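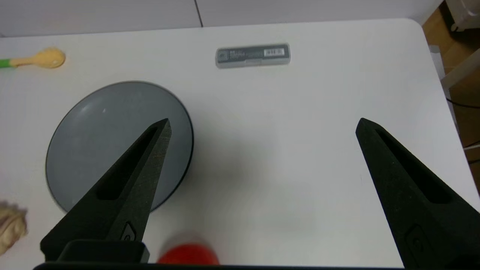
August, very late, feet up on the suitcase

I can't sleep so I'm going to get it all down while I still remember the hands. I played the stud! A whole proper seven-card stud tournament, with antes and a bring-in and people saying "fifth street" as though it were still 1985, and I came second. Second! I have been grinning at the kettle.

I'd better start with the morning, otherwise this will be nothing but cards.

Colleen Thibodeau picked me up at 8 with the back seat full of coats, and we were in Mistuvwood before the shops had opened. Breakfast was at Malinetti, two doors along from the Moulin, where they do a fried egg on potato bread that I would happily drive back for on its own. Colleen was playing the big hold'em event and wanted quiet. I was playing nothing at that point. I'd come to watch her and read my book, and I'd packed accordingly (one cardigan, one book, no sunglasses, no plan).

Then I saw the board by the cage. Seven-card stud, two in the afternoon, small buy-in, no re-entry. I stood looking at it for so long that the woman on the desk asked if I was next. And I said yes. I hadn't sat down to a stud game since Dad's kitchen. We played it every winter for matches and then for coppers, and he was merciless about making me remember the folded cards. "Where are the sevens?" he'd say, if I so much as looked at the fruit bowl. So I did know how to play. I just didn't know if I could do it at the speed of grown-ups.

They make you join before you can register, and my card came out of the printer as member 1063. I'm keeping it in my purse for ever. Then twenty minutes of panic in a corridor, texting my brother to check that the low card brings it in and it isn't the high card, which I have known since I was nine.

14 of us started, on two tables. The Moulin puts the small events up the back stairs and I liked it up there straight away. You can hear the big room downstairs like the sea, all those chips, and then your own dealer says "seven bets" or "pair of tens showing" and you come back to yourself. Our dealer was lovely and very firm. A man to my left kept picking up his upcards, out of hold'em habit I suppose, and she'd say "leave that one on the table for us, please" every single time in exactly the same voice.

The first hour was folding. I'd forgotten how much of it there is! Three cards, have a look, look round at what everybody else is showing, away they go. But it's such good folding, you've got so much to read. I had three hearts to start with on the second or third hand and was all excited until I saw four more hearts round the table, and I could practically feel Dad's slipper against my ankle. Passed. I'd have paid to see that one once upon a time.

My first decent pot was kings in the hole with a four up. Nothing beats having the good ones hidden. The man to my left had a queen showing and raised, I just called, and he paired his queens on fourth street and bet as if the matter was closed. I nearly let it go. But I'd caught another four, so I had two pair against what looked like one, and I raised him. He called me the whole way down. My last card was no help at all and neither was his, and when I turned over the kings he said "oh, you're one of those". I've decided it was a compliment.

After that I relaxed and had some tea. Which I spilled a bit of, on my own sleeve, no harm done.
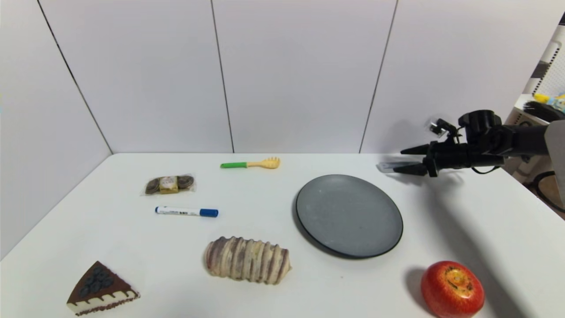 White table, white panelled wall.

Colleen came up on her first break to see if I was still alive, and I was, and she did a little dance at the top of the stairs. Her own day was going badly. She'd lost half her stack with aces to somebody's ten-eight and was being very dignified about it. She had a Vakent notebook with her, the ones with the squared pages she swears by, and tore me out a sheet so I could write down my hands. It's next to me now and I can't read half of it. One line just says "NINES!!!" and I have no memory of any nines.

When we got down to one table there was a redraw and I ended up next to Gaëtan Carré, whom everyone but me seemed to know. He's come over for the stud every year they've run it. A big quiet man with reading glasses on a cord, and he looks at each card on the table once, as it lands, and then never again. I watched him do it. He must have the whole lot in his head. I tried copying him for a few hands and it made me dizzy, so I went back to my own way, which is to mutter.

He was kind, too. I made a proper mess of one hand. I had a straight by sixth street, jack high, a beautiful thing, and I bet it at a woman in green who had three clubs up, and she raised, and I raised her back like a lunatic. She had the flush, of course she did. It cost me most of what I'd built up. Gaëtan didn't say anything for a bit and then leaned over between hands and said, "It is a good hand to lose with early." I'm still not sure it was early. But it cheered me up no end, and I stopped replaying it, which I'd have been doing until Christmas.

And then I got lucky, there's no other word. Rolled-up sixes! Three sixes straight off the deck! In all those winters in the kitchen I think I had trips to start once, and I was so excited that Dad just folded and put the kettle on. So I looked at the ceiling, thought about ironing, called a raise, and kept my mouth shut until fifth street. Two people came along with me. I didn't fill up and I didn't need to. It was the biggest pot I've ever won at anything, and my hands shook so much stacking it that the dealer waited for me before she took in the antes. Bless her.

The next stretch is a blur. The woman in green went out with two big pair against a wheel-ish little straight. The man who called me one of those went out shaking everyone's hand. We had a dinner break and I was too wound up for dinner and ate Colleen's crisps instead (she was out by then and had taken over my cardigan and my book, and had got further in it than I have).

Heads up with Gaëtan Carré. Me! It went on for ages and I loved every minute. Heads up stud is so odd, because you've only got one other hand to look at and all that lovely information shrinks to four little upcards. He had me nearly gone, then I caught aces twice running and was nearly level, and a few people had come up the stairs by then and were standing along the rail, and someone clapped when I won one. I went bright red.

The last hand, because I'll want it: I started with a pair of tens, one up and one down, and a queen. Made queens up on fifth. He had the seven, jack and three of diamonds showing and a black king, and he'd been betting all the way. I put the last of it in on sixth. He turned over two more cards and neither of them was a pair — just the one more diamond, so four to the flush with a card to come. I was ahead! I said so out loud, which was silly. He squeezed his last one for what felt like a full minute and it was the five of diamonds. I couldn't even be sad. I'd have played it the same again and so would Dad.

He shook my hand and asked where I'd learned, and I said a kitchen, and he nodded as if that was the name of a club.

Colleen wants to leave by ten tomorrow. I want to go back to Malinetti first for the egg. Must ring my brother and ask if he's still got the tin with the coppers in it, and whether he's free at all before the clocks go back.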